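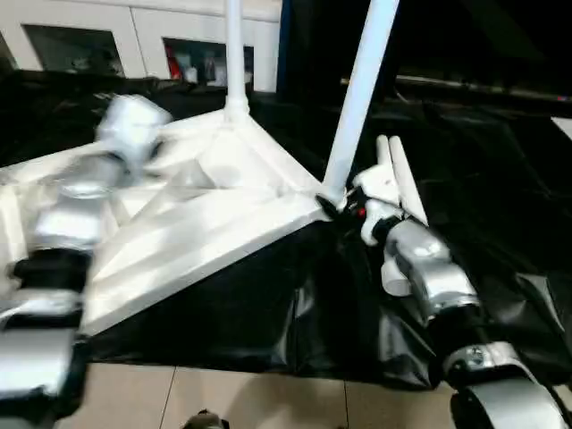 Usosar Repair and Reuse Scheme
Progress report to the Doucet Fund
2024-02-15

You asked for a plain account of where the scheme stands at the halfway point, so I have left out the charts. The short version is that we are busy, the money is being spent on what we said it would be spent on, and I am still not convinced that the main claim in our bid holds up.

The claim was that people in Nondelero throw away household goods for want of a place to get them mended. We have had 187 items through the door since October. That sounds healthy. It is less so when you look at who brought them. Most came from the same few streets near the market, and a fair number of people came back three or four times. I would call that a loyal group of customers. I wouldn't call it a change in how the town deals with its rubbish, and I would ask you not to put it that way in your newsletter.

Of those items, 80 went home mended. The rest were beyond us, or needed a part that would have cost more than the thing itself. Lamps and kettles do well. Anything with a sealed battery does badly. Cheap moulded furniture is a poor use of bench time, as one cracked joint usually means another before the year is out.

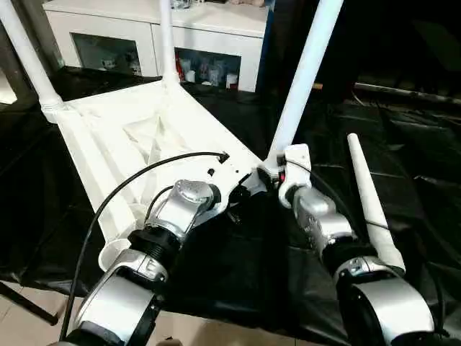
Spare parts remain the weak point. Lostex agreed to supply screws, fuses, feet and end caps at trade price, and the first order was fine. The second took six weeks and was short. They say this has been sorted out. They said so last time as well, and I have started buying the commonest fuses locally and putting the difference under sundries. It is a small sum but you will see it in the accounts.

Training has gone better than I expected. We offered 20 places on the evening course and filled all of them, with 6 people on a waiting list. Whether they will stay on and help at the bench afterwards is another matter. The bid assumed that half would. Going by the sign-up sheet for next month, I would plan for fewer.

The weighing of waste saved is the part I trust least. We were told to record the weight of every mended item and count it as kept out of the tip. A toaster that works again for three weeks still counts in full. I would like to ring a sample of owners after six months and ask if the thing is still in use. This would cost a little staff time and would almost certainly make our figures look worse.

Spending is slightly under budget, mainly on rent. I would like to move what is left into the follow-up calls and need your agreement in writing before the end of the quarter.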